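Fixing Tracking Dropouts on a Pair of Hand-Held Grippers

By Deividas Raudsepp
Updated 12 Dec 2021

This page covers a fault that cost us most of November. During recordings with two grippers, the pose of one hand would vanish for a moment and come back in the wrong place. In playback the gripper seemed to jump sideways by the width of a hand. If that motion is replayed on an arm, the arm will try to make the same jump, so treat it as a safety matter and keep the affected recordings away from hardware until you have checked them.

The steps were written for the Kestik hand units and the Pundar recorder. They should carry over to any setup that tracks marker cubes with a head camera.

What the fault looks like

Open the recording in the Pundar viewer and turn on the pose trace for both hands. A healthy trace is smooth. A faulty one has a gap followed by a step. In our worst session we found 11 gaps, and 9 of them were on the right hand.

If both traces break at the same moment, stop here and look at the camera clock instead. That is a different problem and is covered on the Luik sync page.

Step 1. Take the recording out of the replay queue

Mark it as held. Do not just rename the file – the queue reads the session number and will still pick it up. If a replay is already running, press the emergency stop before you touch the computer.

Step 2. Check the cube mounts

With the device switched off, hold it still and try to twist the cube with two fingers. There should be no play at all. Tighten the mount screw if there is, then redo the hand calibration. An old calibration on a cube that has moved gives a steady offset, and it can hide the dropouts you are looking for.

Wipe the marker faces with a dry cloth. Replace any face that is scratched or lifting at a corner.

Step 3. Repeat the task that failed

Use the same object and the same spot if you can. We used a potted plant on a corridor floor, which was the task with the most gaps. Reaching down to the floor turns the wrists a good deal, and leaves can get between the camera and a cube.
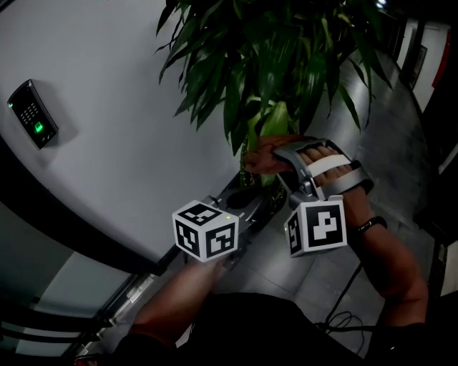 Both grippers at the plant, with the right-hand device around the stem. Each device carries a white marker cube.

Work at normal speed for the first pass. On the second pass, go slowly and pause at each change of wrist angle. Say out loud when you pause so it can be matched to the trace later.

Keep the cable in mind during both passes. A pull on it can turn the device in your hand, and a loop of it on the floor is easy to step in when you stand up.

Step 4. Compare the two passes

Gaps that show up only at normal speed point to motion blur. Shorten the exposure and add light if the picture gets too dark.

Gaps at the same wrist angle in both passes mean the tracker is losing its view of the markers. This was our fault. Past 45 degrees of roll, the tracker was working from a single face seen at a steep slant, and it sometimes picked the mirrored solution. That explained the sideways step.

Step 5. Change the tracker settings

In the Tronutel config, set the minimum visible faces to 2 and turn off "hold last pose." With hold turned on, the recorder fills a gap with stale data and the file passes the automatic check. We had it on for more than 9 sessions before anyone looked at the raw trace.

Restart the recorder after saving. The setting is not read while it is running.

Step 6. Release or delete

Run the task once more and look at both traces by eye. If they are clean, new recordings can go to the queue. Old recordings with steps in them should be deleted or cut before the first gap. Smoothing does not fix them – it turns a jump into a fast swing, and the arm will follow it.

For the first replay after a fix, run the arm at its lowest speed setting with the work area clear and one person at the stop button.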